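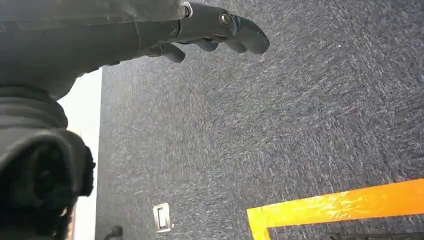 Robotic hand, fingers out over the floor.

Floors, part two (the mopping one)

I got so many messages after the sweeping post that I'm going straight into mopping, and I'll start with my favourite: use less soap! I used to slosh it in until the bucket foamed, and then wonder why my socks stuck to the kitchen. A teaspoon does a whole bucket. If yours is already tacky, go over it a couple of times with plain warm water and a splash of white vinegar (skip the vinegar on stone, it can dull it).

Wring the mop harder than you think you should. Hardwood hates a puddle.

For scuffs, a clean tennis ball on the end of a broom handle. Cut an X in it, jam it on, rub. My neighbour Rocío swears by a pencil eraser instead, and she's right for the little grey ones, but my knees prefer the ball.

Candle wax: bag of ice on top, wait, then lift it with an old plastic card. Go slowly near the edges of the boards.

Wash your mop heads without fabric softener, it coats the fibres and they stop soaking anything up. Mine go on the line overnight.

Grout next time, I've got a toothbrush and a lot of opinions.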